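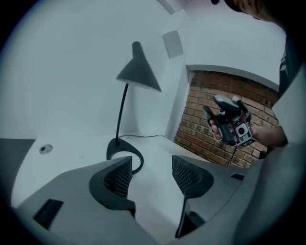
Study corner refit: progress for March

Sobia, the second floor is coming together so much faster than I dared hope! The white desk is in place, and it makes the whole corner feel brighter already. We went with the black lamp in the end, the one with the cone shade and the ring base, and Ulla Harju is thrilled with how it looks against the white top. The cable grommet sits down at one end, so the laptop leads can drop through there.

Spending so far

We have used 492 of this month's allowance, all of it on desks and lamps from Rizvi. Đức Lại got the delivery fee waived (thank you, Đức!), and that money can go toward chairs.

What's left

18 desks are planned for Plivedholm in total, and 7 are up. Still to do on this floor:
Chairs – Rowena Cabrera has 2 models on trial and wants a week with each
Wall hooks for bags
A second lamp for anyone who reads late

One thing I need from you: can we keep the Sonden room for storage through April? The remaining boxes are stacked there and I would love not to carry them down and up again. Zeeshan Bugti has the key and is happy either way.

Next report at the end of April, with the chair choice in it.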